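## 4. Setting up a client account and its first media plan

This section is for planners and account managers who use Skillemport for the first time. It takes you from an empty client account to a plan that is ready for approval. You need a user name with the role "Planner" or higher. If you only have the role "Viewer", please ask your office administrator to change it before you start.

### 4.1 Create the client account

1. Open **Clients** in the left menu and click **Add client**.
2. Type the name of the client exactly as it stands in the signed contract. The invoices take the name from this field.
3. Select the market. For a client with two markets, create one account for each and connect them later with **Link accounts** (section 7).
4. Choose the currency.
5. Click **Save**. The account now shows the status "Draft".

> **Caution:** The currency cannot be changed after the first booking is saved. In this case you must close the account and create a new one, and the old bookings do not move with it.

### 4.2 Enter the budget

1. Open the account and go to the tab **Budget**.
2. Enter the total for the campaign without the agency fee. The fee has its own field below.
3. Divide the total between the channels. You can type amounts or percentages, but please do not mix them in one plan.
4. Check the line **Not assigned**. It must show zero before you can continue.

Note: The smallest amount for one channel is 600 in the account currency. Smaller amounts are shown in red and the system does not save them.

### 4.3 Add pictures to the library

Every account has a picture library for the creative team and the client. Click **Library**, then **Upload**, and drag your files into the gray area. You can upload 40 files at one time. Pictures that you upload together are placed one after another, and you can give them one common caption.
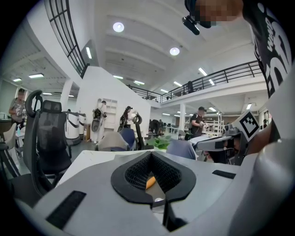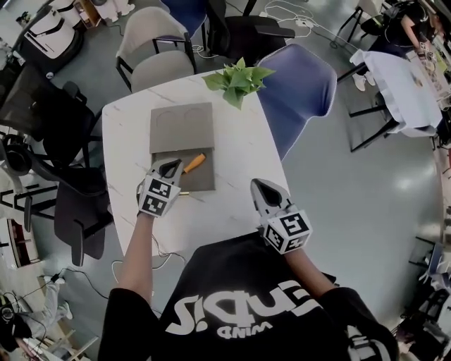
*Fig. 6 and 7. Two library pictures with a common caption: hand-held gripper, person in black shirt with white lettering.*

To change the caption later, click on the text, write the new one and press Enter. The old caption is not kept.

### 4.4 Build the plan

1. Go to **Plans** and click **New plan**.
2. Set the start date and the end date. The plan must run for at least 14 days.
3. Drag the channels from the list on the right to the calendar.
4. For every channel, open **Details** and fill in the format, the audience and the buying type (fixed price or auction).
5. Click **Check plan**. Warnings in yellow can be accepted. Errors in red must be corrected.

If a media owner is missing from the list, send its name and billing address to Yanti Saragih in the Bindthorpe office. New owners are normally added within 2 working days.

### 4.5 Send for approval

1. Click **Send for approval** and select the approver. For plans from the Skekcombe office this is Berkay Gezer. All other offices select Amrit Sandhu.
2. Write a short comment if the plan is different from the client brief.
3. Click **Confirm**.

While the plan waits for approval, it is locked. To make a change, click **Take back**, correct the plan and send it again. The approver receives a new message each time.

> **Caution:** Do not book any space with the media owner before the status is "Approved". Bookings made earlier are not covered by the client contract.

After approval, continue with section 5, "Booking and confirmations".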